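Writing the Blurb: notes for week 7

Hello again, everybody. I promised I'd type these up properly, so this is what I said in the session plus a few things I forgot to say (there are always a few). If you missed it, read these through and then have a go at the exercise at the end before we meet again. Ho-yin Chow's handout on first chapters is separate and you don't need it for this.

What a blurb is for

A blurb has one job, and that's to get a stranger to open the book. It doesn't have to be fair to the whole story. I know that hurts a bit when you've spent three years on the thing! You've got a subplot about the lighthouse and a lovely grandmother in chapter nine, and you want them in. Leave them out. The person reading the back cover hasn't met the grandmother and doesn't miss her.

I timed myself in a bookshop last December, picking up novels I knew nothing about, and I gave most of them a few seconds before I put them back. I wasn't being cruel, I was just looking for somebody to be interested in. So that's where we start, with a person who wants something.

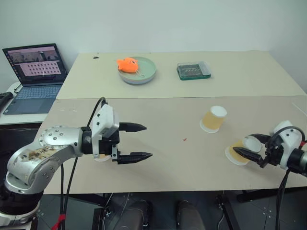

The first line

You've got a few ways in. Lots of fantasy and young adult blurbs open on a question, and it can work, but try reading yours aloud and answering it with a flat "no". If your question is "Could you give up everything for love?" and the reader says no, you've lost them already. Questions that belong to one story only are much safer.

My own first go at the blurb for Ernwood (the novel I keep moaning about) began like this:

In a land torn apart by ancient magic, one girl must discover who she really is.

I was ever so pleased with it. Then a friend asked me which book it was from, because she thought she'd read it. Land, ancient magic, one girl... it could be anybody's! The version I've got now goes:

Villeo has been dead for a winter when her sister starts answering her letters.

It's not perfect, and I still fiddle with "for a winter", but it couldn't be stuck on the back of another book by mistake. We've got a name and something odd going on, and I'd want to know who's posting the letters.

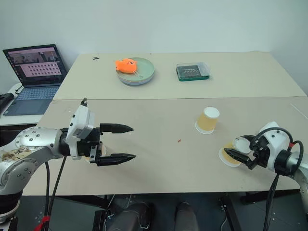 Another thing about that opening is that it puts the strange part in plain words. When the story is peculiar, keep the sentence simple. Save your fancy adjectives, or better still give them away. I went through my old draft with a pencil and found "dark", "dangerous", "forbidden" and "deadly" in the space of two lines, and I'm fairly sure the forbidden thing was a cupboard.

The middle bit

After your opening you need trouble. Say what your character wants and what's in the way, and let us see what it'll cost them. Be exact if you can. "She must face her deepest fears" tells me nothing at all. "She has to go back down to Inlow and ask the drowned for her name" gives me a place, an errand and a nasty feeling in my stomach.

Please go easy on made-up names. I'd allow two people and one place, and I'd want a very good reason for a fourth. Somebody in the group brought in a draft with a kingdom, a rival kingdom, a sword with a name and a calendar, and by the end of it we were all asking whether Løken was the king or the river. (He was the king. The river was lovely too, but it had to go.) 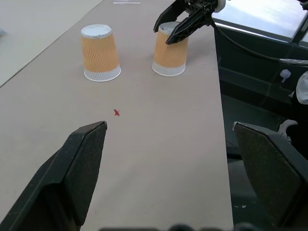 Mind your tense as well. Blurbs nearly always sit in the present, even when the novel's in the past, and the wobble usually creeps in round the backstory. Read down your verbs and see if any have wandered off. And a blurb is usually in third person even if the book is all "I", though I've seen first-person ones I loved, so break that if you feel brave.

How much to give away? I stop at the point where things get properly bad, which for most novels is somewhere in the first third. If you're telling me who the traitor is, you've gone too far. If you're only telling me there are "secrets", you haven't gone far enough, and I'm going to write "which?" in your margin.

Length, and cutting

My first Ernwood blurb was 1,203 words. I'm not joking, it had a paragraph about the weather. The one I use now is 136, and I think it's still got a sentence too many. Aim for something near that. What I do is write it long, leave it overnight, then write it again from memory without looking. Whatever you remember is probably the part that matters.
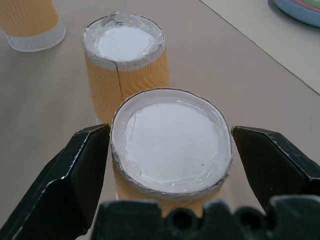

For next time

Write two blurbs for the same story, one opening on your character and one opening on the strange thing that happens. Keep each under 150 words, please, and bring them on paper with room at the sides for scribbling.

Pick a novel you love and copy out its blurb by hand. Underline every name and put a ring round the sentence where the trouble starts.

If you haven't got a finished story, use the one you're halfway through, or borrow a fairy tale. Rumpelstiltskin is good fun for this, and you'll have to decide whether the name stays in!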